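Zanthorpe Technical College
Bench Hardware, Unit 4: The Processor and Its Socket
Handout for the Hatton Building lab. Revised August 22, 2023

Read this before the lab session. It covers opening a desktop tower, taking the processor out, keeping it safe on the bench, and putting it back. Power supplies and drives are in Unit 7 and are only mentioned where they get in the way.

Terms used below: the socket is the square part of the motherboard that receives the processor. The load plate is the hinged metal frame that presses the processor down. The heat spreader is the metal lid on top of the processor. The substrate is the thin board under the lid, and it shows as a colored border.

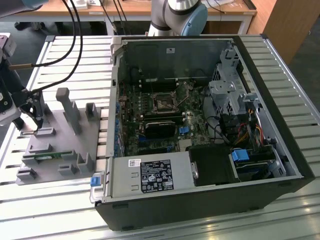
Tower on its side, side panel off, socket empty.
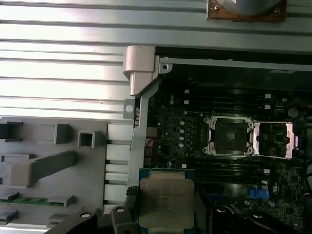
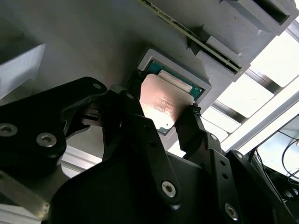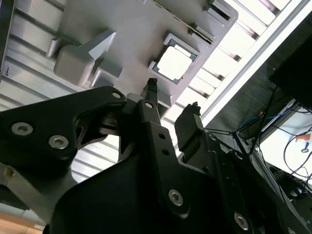
Square chip-like part in a pocket of the gray holder.

1. Before you open the case

Shut the computer down from the operating system. Switch the power supply off at the back if it has a switch, then pull the power cord. Press the front power button once and hold it for a few seconds to drain what is left. Disconnect the monitor, keyboard and network cables.

Put on the wrist strap and clip it to bare metal on the case. Paint does not conduct, so a clip on a painted panel does nothing. If the strap is missing from your station, ask for one. Touching the case now and then is a poor substitute, and you will lose the marks for it.

Lay the tower on its side with the removable panel facing up. Leave room on the bench beside it for the parts holder and the tray of screws. Keep drinks on the shelf by the door.

2. Finding your way around the inside

Most towers in this course follow the same general plan. The motherboard is the large board lying flat against the far wall of the case. Its rear connectors line up with openings in the back of the case, and the expansion slots are on the same side. The power supply is a closed metal box. You never open it. The drives sit in a cage or in bays toward the front.

Find these things and say them out loud to your partner before you touch anything:
The socket.
The memory slots, which are the long narrow slots near the socket, with latches at the ends.
The main power connector.
The processor power connector, which is smaller and often close to the socket.
The fan connector for the processor cooler.

Move loose cables out of the way, but leave them plugged in unless they cross over the cooler. Blue plastic on many office computers marks the handles and clips meant to be worked by hand. It is a common habit among manufacturers and a useful hint – do not treat it as a rule. Check the service manual for the model you have.

3. Taking off the cooler

Unplug the fan first. Loosen the cooler screws a little at a time, going corner to opposite corner. If you take one screw all the way out while the others are tight, the cooler tips and puts its weight on one edge of the processor.

When the screws are free, twist the cooler gently left and right before lifting. Old thermal paste holds on hard. If it will not move, stop and reconnect the machine, let it run for a few minutes, shut down again and repeat section 1. Warm paste gives way more easily. Never pry with a screwdriver.

Turn the cooler upside down on the bench and wipe it now, while you are thinking about it. Use a lint-free cloth and a little isopropyl alcohol. Do the same for the top of the processor while it is still clamped in the socket. Wipe from the outside toward the middle so that paste is not pushed over the edge of the lid.

4. Opening the socket

Press the lever down and slightly outward, until it clears its hook. Let it come up slowly under your finger. Then swing the load plate open on its hinge. It should stay open by itself.

Before going further, look at how the processor sits. Find the small triangle on one corner and the matching mark on the socket or board. Find the notches on the edges of the substrate. Make a pencil sketch in your lab book showing which corner is which. You will need it in section 7 and it is worth marks on its own.

5. Lifting the processor

Hold the processor by two opposite edges. Lift straight up. There is no insertion force in this kind of socket, so there should be no pull at all. If you feel any, something is still closed.

Things to avoid:
Touching the underside.
Sliding the processor sideways across the socket.
Tilting it so that one edge drags.
Holding it by one corner while you look for somewhere to put it.

The last one causes most of the damage we see in this lab. Decide where the processor is going before you pick it up.

In the type of socket used for the practical, the contacts that bend are in the socket and the processor has flat pads. They are fine springs, packed closely, and a fingertip or a dropped screw will bend a patch of them. A bent contact can sometimes be straightened under magnification, but that is outside this unit. In practice the board is usually replaced.

Other designs have the pins on the processor and holes in the socket. The handling rules are the same. With those, never set the processor down on its pins.

6. Where the processor goes while it is out

Use the holder. It has a square pocket with a raised rim, and the processor sits in it with the lid facing up. The rim keeps it from sliding and leaves the edges within reach. Lower it in level and let go only when you feel it is supported on all sides. If one side rides up on the rim, lift it and start over. Do not press it down.

Memory modules have their own long slots in the holder. If the exercise calls for removing memory as well, put each module in the holder as it comes out and write down which slot on the board it came from.

Do not lay a processor on the bare bench, on a paper towel, on top of the power supply, or in your shirt pocket (yes, it has been done). An ordinary plastic bag builds up static and is worse than the bench. For storage longer than one session, use an antistatic box with a lid. The lab buys these from Ferraro, and there is a stack of them in the cabinet marked Feltimness, under the spare cords.

Close the load plate over the empty socket if it will be left for more than a few minutes, and refit the plastic socket cover if you have it. An open socket collects dust, hair and screws.

7. Inspecting

With the processor in the holder, look at the socket under the bench lamp. Tip your head and view the contacts from a low angle. They should form an even pattern, and any contact that is out of line will reflect light differently from those next to it. Look from two sides. Do not blow on the socket with your mouth.

Read the marking on the processor lid and copy it into your lab book. The etching is faint, and on some lids you need to change the angle of the light a few times to make it out. Leftover paste fills the letters, so clean it again if necessary.

8. Putting it back

Check your sketch. Pick the processor up by its edges, line up the triangle and the notches, and lower it straight down. It should drop into position with no pressure. Do not nudge it to see whether it moves.

Close the load plate, then bring the lever down and under its hook. The lever does take some force, and a light creaking sound is normal. If the lever is stiff from the very start of its travel, open it again and check the position of the processor.

Apply thermal paste in the amount shown by your instructor. Set the cooler down level and tighten the screws corner to opposite corner, a few turns each. Plug in the fan. Powering up without the fan connected will cost you the practical.

Before closing the case, go over the list in section 2 again with your partner. Then check the screw tray. It should be empty except for the panel screws.

9. For your lab book

Include the sketch from section 4, the marking from section 7, and a short note on the condition of the socket. If you found a fault, write down what you saw before you write down what you think caused it.

The pass mark for the written part is 74. The practical is pass or fail and may be repeated once.

Reading for next time: Unit 5, memory modules, through the section on matched pairs. Bring your own wrist strap if you have one.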